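Accueil | Nos jeux | Le studio | Recrutement | Presse | Contact

Qui sommes-nous

Lurkotlow est un studio indépendant de jeu vidéo établi à Tustville. Il conçoit, développe et édite des jeux de rôle et d'aventure destinés aux consoles portables et aux ordinateurs. Fondé par Reshma Coetzee et Keabetswe Ndlovu, qui en assurent toujours la direction, il réunit à ce jour 12 salariés permanents.

Le premier titre du studio, Mala, propose au joueur d'explorer un archipel et d'y recenser 228 créatures, chacune dotée de ses propres capacités de combat. Le jeu a fait l'objet de six mises à jour gratuites depuis sa sortie. La dernière a introduit les échanges en ligne ainsi qu'un mode coopératif pour deux joueurs. 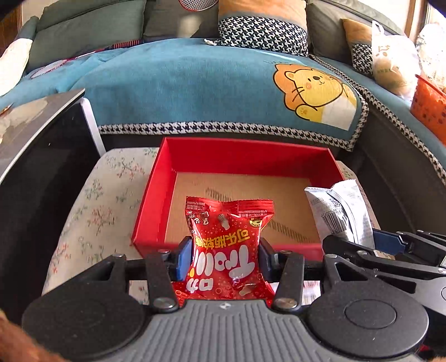 Le second titre, Baloyi, est actuellement en développement. Il reprend le système de combat au tour par tour de Mala et l'étend à des affrontements par équipes. La direction artistique en a été confiée à Tülin Aydoğan, tandis que Lok-yiu Kao est responsable de la programmation réseau. Une phase de test fermée, ouverte à 965 participants, se tiendra en mars. Les modalités d'inscription seront publiées dans la rubrique « Nos jeux ».

Organisation

Le studio est organisé en trois pôles : conception, technique et relations avec les joueurs. Ce dernier, dirigé par Nomvula Lekota, traite les demandes d'assistance, administre les tournois officiels et veille à la distribution des codes cadeaux. Ces codes sont strictement gratuits – leur revente est contraire aux conditions générales d'utilisation et peut entraîner la suspension du compte concerné.

Les sauvegardes créées sur une version antérieure de Mala demeurent compatibles avec la version en vigueur. Le transfert d'une console à une autre nécessite un compte Lurkotlow validé.

Les demandes de stage et les candidatures spontanées sont à adresser au moyen du formulaire de la rubrique « Recrutement », accompagnées d'un portfolio ou d'un extrait de code.

Page mise à jour le 30 oct. 2024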